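Por que a madeira tem riscas?

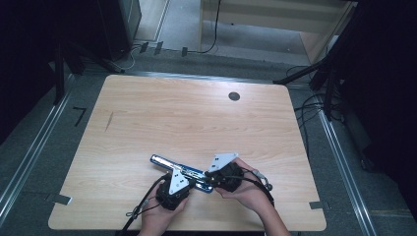
Cada risca vem de um anel. A árvore engorda todo ano, uma camada por fora da outra, igual cebola. Na primavera cresce depressa: camada clara e larga. Depois vem o frio, ela cresce devagarinho, camada escura e fina. Claro + escuro = um ano!

Conta aí: 18 anéis no toco, 18 anos de árvore. Fácil né.

Mas e na tábua? Na tábua o tronco foi cortado de comprido, entao os anéis viram linhas e ondas. Chama-se veio. Bétula tem veio clarinho, quase não aparece. Pinho tem bastante.

E o nó? Era um galho. O tronco cresceu em volta dele e engoliu.

Ano seco, anel fininho. Ano de muita chuva, anel gordo. A árvore guarda tudo la dentro.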